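Startseite Unternehmen Produkte Presse Karriere Kontakt

Pressemitteilungen | Automation & Investition

9. Februar 2026 – Redaktion Uredach, Irfan Orakzai

Uredach legt Planungsrahmen für zweiarmige Greifzellen vor

Die Uredach GmbH hat den Beschaffungsrahmen für ihre zweiarmigen Arbeitszellen veröffentlicht. Das Dokument richtet sich an Betriebe, die Greifaufgaben mit wechselnden, leichten Gegenständen automatisieren wollen und dafür ein Budget aufstellen müssen. Es umfasst Grundausstattung, Verbrauchsteile, Stellfläche und Einarbeitung und ersetzt die bisherige Preisliste, in der nur die Arme und das Gestell einzeln geführt wurden. Als Referenzaufgabe dient das Umsetzen von Kunststoffgläsern an einem verchromten Abtropfständer.

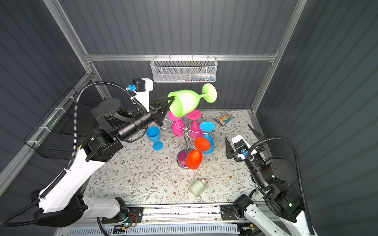 Grundausstattung und Positionen

Eine Zelle besteht aus zwei Armen mit Zweifingergreifern, dem Gestell aus Aluminiumprofil, Wandpaneelen an drei Seiten und der Kabelführung. Die Handgelenkkameras werden als eigene Position ausgewiesen. Der Satz aus Greiferfingern, Kabelschutz und Steckverbindern kostet 2.445 Euro netto und ist im ersten Betriebsjahr einmal einzuplanen. Die Software Brusero wird je Zelle lizenziert, nicht je Arm.

Für die Einarbeitung setzt Uredach 276 Stunden an. Darin enthalten sind Aufbau, Kalibrierung und die Aufnahme der ersten Greifabläufe. Betriebe, die bereits mit dem Vorgängersystem Vekier arbeiten, können das vorhandene Gestell weiterverwenden – die Bohrbilder der Armsockel sind identisch.

»Die Arme sind im Angebot meist sauber kalkuliert. Die Positionen, die später fehlen, sind Halterungen, Ablagen und Testobjekte«, sagt Clive Bunting, Leiter Anlagenplanung bei Uredach.

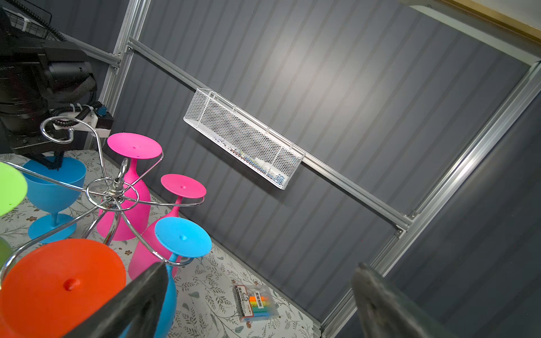

Testobjekte führt der Rahmen deshalb erstmals als eigene Kostenstelle. Maßgeblich ist, dass sich die Teile in Form, Farbe und Lage unterscheiden und ohne Lieferfrist nachgekauft werden können. Kelche aus Kunststoff, kopfüber aufgehängt oder schräg liegend, und eine durchsichtige Packung Textmarker auf der Tischdecke stellen unterschiedliche Anforderungen an die Greifplanung, kosten in der Anschaffung aber wenig. Uredach empfiehlt, 10 Prozent des Zubehörbudgets für solche Teile zurückzustellen. Gitterkörbe am Gestell gelten als Zubehör und sind gesondert zu bestellen.

Verfügbarkeit

Der Planungsrahmen ist auf Anfrage beim Vertrieb erhältlich. Die Lieferzeit für vollständige Zellen beträgt 10 Wochen ab Auftragsbestätigung. Finanzierung und Wartungsverträge übernimmt der Partner Bukhari, dessen Konditionen bis September gelten. Für Nachrüstungen an Vekier-Gestellen erstellt Uredach ein Einzelangebot.

Pressekontakt: Irfan Orakzai, Unternehmenskommunikation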